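Home | Forums | Reading Room | Group Reads | Search | Log in

Group Reads > Do you count rereads toward your yearly total?

pagebound_jo
My goal this year is 88 books and I'm at 86 if I include rereads. Six of those are the Hestelance books, which I go through every winter. My sister says a reread shouldn't count. What do the rest of you do?

Colin Furnival
I count them. You read the pages, you finished the book. I keep a notebook and put an R next to the title.

vullow_reader
I don't. The total is supposed to show me how many new books I got to. If I counted rereads I'd never touch the pile by my bed.

pagebound_jo
That's fair, but a reread takes me just as long as a new one. I read Takico last month for the third time and it still took two weeks.

marnie_k
Audiobooks too? Most of my rereads are on audio while I do the laundry. I get through a chapter or two per load, more if there are sheets.

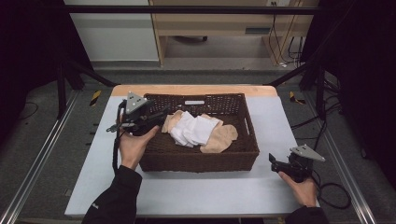
Re: Do you count rereads (split by moderator: audio)

vullow_reader
Audio counts if it's new to you. A reread on audio while doing chores is background noise, sorry.

marnie_k
I disagree. I caught things in Hao on audio that I missed in print, mainly the letters in the middle part. I skimmed those the first time.

Colin Furnival
Same here with the Hestelance books. The second one is much better read aloud. The narrator changes with book four and I never got used to the new one.

pagebound_jo
I'm going to count them and put a note on my list. Starting the last Hestelance tonight.

Comments (3)

dottie_reads: I stopped keeping a number in June. I just write down the titles now.

ex_librarian: Pages work better for me. One 2,000 page omnibus shouldn't be worth the same as a novella.

vullow_reader: Still not counting them.

Previous thread | Next thread | Back to Group Reads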